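Catering Operations, Unit 8
Takeaway Packaging: Stock and Hygiene
Asthorpe College, Department of Hospitality
Course tutor: Apostolos Alexiou

8.1 Scope of the unit

This unit covers the choice, storage and handling of disposable packaging in small catering outlets. Students should read it together with the case notes on the Lillell kiosk and the Wallner canteen, issued in July.

8.2 Storage

Packaging which touches food or drink is to be treated with the same care as the food. Sleeves remain sealed until needed and are stored off the floor, away from cleaning products. Older stock is used first. The Lillell kiosk holds 1451 cups at full stock and places a new order when the count falls to 124.

8.3 Setting out the service point

Cups and lids should be kept together and within easy reach of the person serving. Hands are washed before stock is set out. Cups are handled by the base and lids by the outer edge. Tall stacks are to be avoided where customers pass close to the counter. 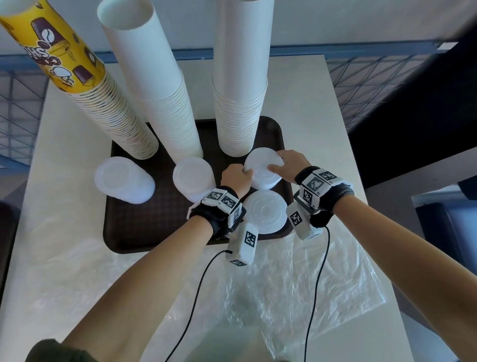
8.4 Waste

Many paper cups have a thin plastic lining and cannot go into ordinary paper recycling. Outlets must check what their waste contractor accepts. The Wallner canteen recorded 104 spoiled cups in one month, most of them crushed in storage.

8.5 Preparation for the seminar

Draw up a storage plan for an outlet of your choice, on one side of A4. Bring two printed copies.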